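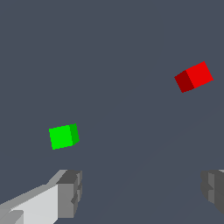
From: Skye MacAulay
To: Printmakers and Print Collectors list
Date: 17/01/2026
Subject: Re: Mowat etchings - which paper?

Hello Hamish and all,

Sorry to be slow with this, I've had the decorators in and the print drawers were behind a wardrobe until last night. I've now had my Mowats out on the kitchen table (well away from the teapot!) and can answer at least part of what you asked.

Hamish Haldane wrote:

> I've been offered a small harbour etching by Mowat, signed in pencil
> lower right, no edition number. The seller says it is a lifetime
> impression but the paper looks very white to me and there's no
> watermark that I can find. The plate edge is crisp. Did he ever
> print on wove, or was it always laid? And does anyone know
> what became of the plates after he died? I don't want to pay
> the full price for something run off later by the family.
>
> Also, is the Borkitz catalogue worth tracking down or is it
> mostly pictures?
>
> Hamish

He did print on wove, yes, though not until he'd moved up the coast and was buying his paper from a different supplier. I have three from the harbour set and two of them are on a creamy laid with part of a watermark along one margin. The third is on a smooth wove, quite a bit whiter than the others, and I know for certain that one is early because it came from my great-aunt, who bought it off him at his studio door and wrote the date on the backing board in June of the year he married. So white paper on its own wouldn't put me off.

What I'd look at is the sky. On the lifetime impressions he left a thin film of ink on the plate and wiped it with the side of his hand, so you get a soft grey that darkens towards the horizon. The later ones are wiped clean and the sky is just bare paper. Once you've seen the two side by side you can't mistake them, and it does make the later ones look a bit chilly, to my eye anyway. Have a look at the signature as well. His M has a long first stroke that drops below the line. His son signed a few after the funeral (meaning no harm by it, I think) and his M sits up neatly like a schoolboy's.

As for the plates, I always understood they went to his daughter and that most were cancelled with a scored line across one corner. Callum MacBrayne told me years ago that 4 of them escaped and were sold in a box of frames, and that the harbour ones might be among them. I've never seen it written down anywhere. Callum, if you're still reading the list, do put me right!

The Borkitz catalogue is worth having if you find it cheap. The reproductions are muddy and he muddles two of the churchyard plates, but the list of states at the back is good and I still use it. Mine has the old sale ticket in it, lot 2498, from when they cleared the Zornumley gallery. Don't bother with the supplement, it's nearly all letters about framing.

If you'd like a second opinion, Yu-ting Kwan looked over my wove one when I had it remounted and she was very good on paper - she held it up against a window for ages and then told me which side of the sheet he'd printed on. I can send you her address off list. She doesn't charge much for a look, or she didn't then.

One question of my own while I'm here. Has anyone come across a Mowat drypoint of a woman mending nets, seen from behind, with a dog? Callum Lindsay swears he saw one hanging in a dentist's waiting room and it isn't in Borkitz under any title I can think of. I wondered if it might be by one of the pupils. The dog sounds wrong for him, he was hopeless at animals.

I'll try and get some decent scans of my three skies and put them up for you to compare, but the scanner lives in the room that's still being painted, so give me a week or two.

All best,
Skye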